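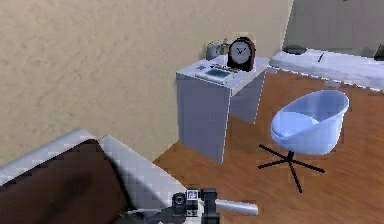 Mantel clock on the white nightstand

From: Laimutė Mets
To: clock repair list
Subject: Re: Strike one hour behind after moving house

Sorcha Ó Gríofa wrote:

> My mother's clock keeps good time since we moved, but at four
> it strikes three, at five it strikes four and so on. The man in
> the shop wants 42 euro only to open the back. Is it safe to
> push the hands round until they agree with the strike? I did not
> dare to do it yet. On the movement is stamped 1081, if that
> helps anyone.
>
> Sorcha

Dear Sorcha,

Please do not push the hands backwards. On some movements it does no harm, but on others you can bend a lever, and from your letter I cannot know which one you have. The number 1081 does not say much to me. It can be a serial number or a date of work, so look also for a maker's name near the pendulum.

First you must find out if the strike is by rack or by count wheel. Move the minute hand slowly forward to the full hour, let it strike to the end, and then go forward to the next hour. If it stays always one behind, I would suspect that the hour hand has slipped on its pipe. This happens often in transport. With a rack strike you can usually turn only the hour hand, very gently, until it points to the number which was struck. Then set the time with the minute hand, forward, and wait at each hour.

With a count wheel it is different. There is often a small wire at the side which you lift to make it strike once more. My own Ķēniņš clock has such a wire, and I was using the clock for 3 years before I noticed it.

About oil: I have used Plultinex on the pivots and I am satisfied, but the small bottle is enough for a lifetime. Do not put oil on the wheel teeth. I did this in my first clock and had to clean everything again in January.

Also check that the clock stands level and listen if the tick is even. I put a folded card under one side of mine.

If you can send the maker's name, I will look in my papers.

With kind regards,
Laimutė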